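Slider task: gripper slips off the knob before it reaches the mark

Posted in: Home and Shared Shop Builds

hjin_gs
2020-10-15 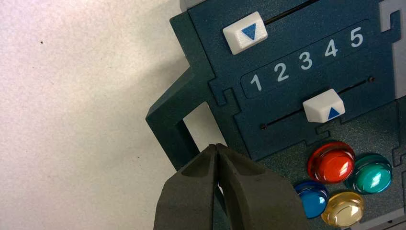 I have the arm running well enough on the four buttons. Sliders are where I'm stuck. The job is to take the knob with the blue triangle and move it to a number from 1 to 5. It gets hold fine, travels a bit, then rides up and lets go. Grip force is set to 400 in the config and I've tried 600. At 600 the knob binds in the slot and the wrist stalls.

Fingers are the stock ones, no pads. Any ideas before I start printing new tips?

seieun_m
Which knob, upper or lower? They both have a triangle.

hjin_gs
Sorry. The lower one, triangle pointing up. I haven't tried the upper one under load yet.

YS Ha
Don't grip it. Close the fingers, put the tips beside the knob and push. I did all my sliders that way on the Celon arm and never went back.

byun_j
Pushing works until you overshoot, and then you have to lift, go around and push from the other side. I'd keep the grip and fix the path. Your panel sits at a tilt, so if you're moving straight in the base frame you are climbing off the knob. Teach two points on the slot and move along that line.

YS Ha
Going around takes me two seconds. Not a big deal at home.

byun_j
It is if you're logging runs. I did 851 of them last December and the push version missed a lot more.

hjin_gs
I'm moving in the base frame, yes. Will teach the two points tonight.

seieun_m
Also put something on the fingers. Bare tips on a knob like that is asking for it. I cut strips from a bicycle tube, about 2 cm long, with double-sided tape under them.

hjin_gs
Taught the line, left the force at 400. It gets to 5 now most of the time. Still slips near 1 when coming back. Rubber is next.

YS Ha
Still say push.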